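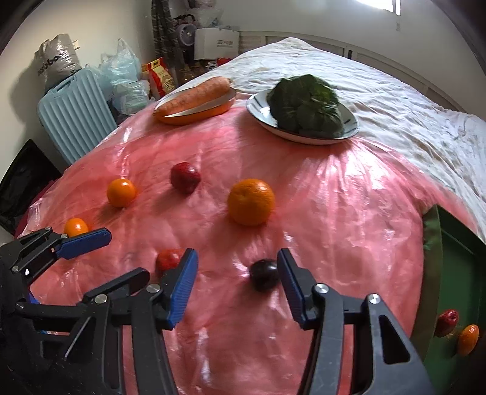

Lista de revisión de la casa de Ukesthorpe, con mis comentarios
Fecha: 2018-01-08
Revisa: Tamsin Quinlan
Copia para: Myfanwy Parry (propietaria) y Alby Cosgrove (entra en febrero)

Myfanwy, te dejo la lista de siempre, pero esta vez he escrito más de la cuenta porque Alby no conoce la casa y prefiero contárselo todo de una vez. Donde pone OK es que lo he probado yo misma. Donde pone PENDIENTE, ya sabes, te toca a ti o me toca a mí, lo digo en cada punto.

1. ENTRADA Y ESCALERA

Luz del portal: OK. Tarda un poco en encender, siempre ha sido así.
Barandilla: PENDIENTE. El tercer anclaje empezando por abajo baila. Lo apreté con la llave y a los dos días bailaba otra vez, así que el taco está pasado. Hace falta uno más largo. Lo compro yo y te paso el tique.
Felpudo: OK, pero le he puesto cinta de doble cara por debajo porque resbalaba muchísimo (¡casi me mato con la compra en la mano!).
Cerradura: OK. Hay que tirar de la puerta hacia ti antes de girar. Alby, tres copias de la llave, una la tiene Lindsay Halliday en el piso de abajo.

2. COCINA

Manguera del gas: OK. Caduca dentro de dos años, la fecha está impresa en la propia goma, por la parte de atrás. Le pasé agua con jabón a las juntas y ni una burbuja.
Llave de corte: OK. Está en el armario de la izquierda, detrás de los cubos. No pongáis nada pesado delante, por favor, que la última vez tuve que sacar media despensa para llegar.
Campana: REGULAR. Aspira, pero los filtros daban pena. Los he dejado en remojo una noche entera y han mejorado bastante. Si en febrero vuelven a estar pegajosos, filtros nuevos y no le damos más vueltas.
Manta ignífuga: OK, colgada junto a la puerta. Antes estaba encima de los fogones, que es justo el sitio al que no vas a poder llegar si la necesitas.
Extintor: PENDIENTE. La aguja está en verde, pero la etiqueta de la revisión no se lee. He llamado a Gonside y me dicen que pasan la semana que viene. Myfanwy, ¿tienes la factura del último? Me la piden.

3. BAÑO

Enchufe del espejo: OK, el diferencial salta al probarlo.
Extractor: OK, hace ruido de avioneta pero saca el vapor.
Alfombrilla de la ducha: cambiada. La vieja tenía las ventosas duras como piedras.
Temperatura del agua: PENDIENTE. Sale demasiado caliente en el lavabo. He bajado el termo un punto y quiero volver a medir antes de darlo por bueno.

4. DORMITORIOS

Detector de humo del pasillo: OK, pila nueva puesta por mí. Le he escrito la fecha con rotulador en un lado.
Detector del cuarto grande: PENDIENTE. Pita al pulsar, pero flojito, y con la puerta cerrada no me despertaría ni a mí, que duermo fatal. Propongo cambiarlo entero.
Ventana del cuarto pequeño: OK. Abre del todo y se cierra sin forzar. El tope para niños está puesto, se quita apretando las dos pestañas a la vez.
Estantería: OK, atornillada a la pared. Aguanta hasta 140 kilos según la caja, aunque yo no la pondría a prueba.
Regletas: he retirado una que estaba enchufada a otra que estaba enchufada a otra. Alby, te lo pido de rodillas, ¡una regleta por enchufe!
Estufa eléctrica: OK, se apaga sola al volcarla. A un metro largo de la ropa de cama y de las cortinas.

5. CUADRO Y CALDERA

Diferencial general: OK, probado con el botoncito. Después hay que poner en hora el horno.
Etiquetas del cuadro: rehechas. El interruptor 11 ponía "varios" y resulta que es la lavadora y la luz del trastero.
Caldera: OK, la presión en su sitio. Si baja, se rellena con la llave negra, despacito.
Detector de monóxido: OK. Es el de marca Praditz, el que trajo Leonie Mahuika, y pita que da gusto.
Lectura del contador al salir: 2.878.

6. PATIO

Baldosa suelta junto al desagüe: PENDIENTE. La he marcado con tiza. Cuidado de noche.
Desagüe: OK, sacadas las hojas.
Luz exterior: OK.

Me quedan por comprar el taco, el detector y una rejilla para el fregadero. Myfanwy, si entre todo pasa de 300 te llamo antes de pagar nada. Alby, cualquier duda me escribes, y si no contesto le preguntas a Lindsay, que sabe dónde está la llave del agua mejor que yo.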